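Setting Up a Perception and Planning Pipeline for Desktop Computer Disassembly

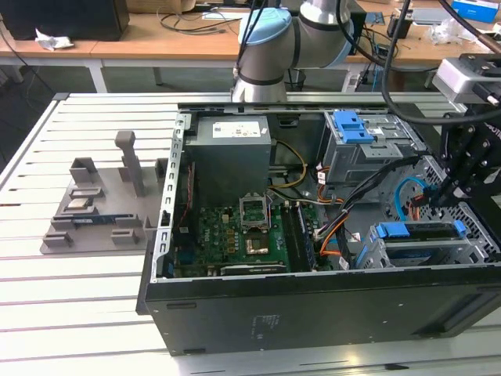
Figure 1. Disassembly cell with an open tower on the slatted table and the fixture tray at left.

Last revised 2023-07-10

This guide describes how to configure the Bruvham perception package and the Tritton task planner for the removal and placement of components inside a desktop computer case. It applies to cells with one collaborative arm, one wrist camera and one fixed camera. Readers should have completed the installation guide and should be able to start the arm driver from the command line.

Before you begin

Confirm that the arm driver, the gripper driver and both camera drivers report a ready state. The wrist camera must have a current hand-eye calibration. Calibrations made before the February release used a different file layout and must be repeated, as the converter supplied with that release does not carry over the lens terms.

Secure the case to the table so that it cannot slide when a connector is pulled. Disconnect the case from power before any work is done inside it.

Step 1. Define the workspace frames

Open the cell file and enter three frames: table, case and tray. The table frame is fixed and is measured once. The case frame is estimated at the start of every run. The tray frame is fixed as long as the tray stays bolted in place.

Place the origin of the case frame at an inside corner of the chassis, with the Z axis pointing out of the open side. All part poses in the planner are written relative to this frame. If a different case model is used, only the part list needs to be replaced.

Step 2. Register the case

Move the arm to the survey pose and run the registration command:

bruvham register --frame case --views 7

The command collects seven views from the wrist camera and fits the stored case model to the combined point cloud. Perforated metal and bare chassis edges return noisy depth values. Set the mask option to "rim" so that the fit relies on the outer walls of the case.

Review the overlay when the command finishes. The model outline should follow the walls on all sides. A residual above 2 mm is treated as a failure, and the planner will not start until registration is repeated.

Step 3. Label the parts

The part list assigns one of three classes to each item. Fixed items, such as the motherboard and the drive cages, are loaded as collision bodies. Movable items, such as memory modules and expansion cards, receive grasp poses. Items of the flexible class, which covers all cables, receive neither.

Do not model cables as rigid bodies. Power wires and SATA cables take a new shape each time the case is handled, and a stored mesh will be wrong on the next run. The detector produces a cable mask from the current image, and the planner raises this mask into a keep-out volume with a default height of 38 mm. Increase the height where a loop stands above the walls of the case.

Hinged parts require a state entry. For a CPU socket with a retention bracket, list both "open" and "closed" and supply a collision body for each. An open bracket stands upright in the middle of the board and can block a straight approach to the neighboring memory slots.

Step 4. Plan approach and retreat

Set the approach direction for each movable part in the case frame. Memory modules are lifted along the Z axis. The first 15 mm of travel should be straight and slow, with the force limit active. After that distance the planner may choose a free path to the tray.

Include the full gripper model in the collision check, along with the camera housing, its bracket and the hanging cables. Many failed plans reported to the support desk came from cells in which only the fingertips had been modeled.

Step 5. Place parts in the tray

Each slot in the tray file has a pose, a part type and an occupied flag. The flag is refreshed from the fixed camera before every placement. If the flag cannot be determined, the arm holds the part above the tray and requests operator input.

Step 6. Run in simulation, then at reduced speed

Load the registered case in the Pusley viewer and play the complete sequence. Check the wrist joints near the drive cages, where clearance is small. Follow with a run on the hardware at reduced speed, with an operator at the stop button.

Common faults

Registration drifts between views: repeat the hand-eye calibration and check that the camera bracket is tight.

Planner reports "no path to slot": confirm that tall features of the tray are present in the collision model and in the correct place.

Cable mask is incomplete: dark cables on a dark chassis are often missed. Raise the exposure and run the detector again.

Related pages: Hand-Eye Calibration; Writing a Part List; Force Limits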